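Dalva Pacheco
Posting my notes on getting through a community choir season without losing your voice. I've sung alto in Clostelport since I was a teenager and I've made most of the mistakes already.

1/ Warm up before you leave the house. Five minutes of humming is enough. If you wait for the group warm-up you're starting cold with 50 other people and you'll push to hear yourself.

2/ Water two hours ahead, then small sips. Drinking a whole bottle at the break does very little for the 8:15 run-through.

3/ Mark your breaths in pencil. Our score of the Demissie Mass is 161 pages and I have a breath mark on nearly every one. The long phrase in the Gloria needs two — stagger them with the person next to you.

4/ Learn your notes at home. Rehearsal is for putting parts together. I do 11 minutes a night at the table after dinner, speaking the words in rhythm first, then singing on "noo," then both.
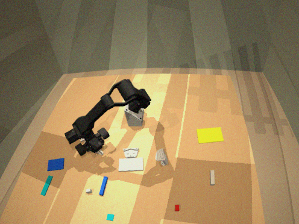

5/ Don't whisper when you're hoarse. Talk softly in your normal voice or don't talk. I spent a whole September whispering and missed the concert anyway.

6/ Stand when you can. If you have to sit, use the front half of the chair and keep both feet down. Hold the folder up — you should see the director over the top of it.

7/ Wednesday rehearsals run late, so eat something plain at five. Cheese before singing is a bad idea for me. Some altos disagree.

8/ If a high note hurts, drop out for that bar. The sopranos will cover it.

Someone asked about folders. Mine is a black one with elastic cords, nothing fancy. Get the kind with a hand strap if the score is heavy.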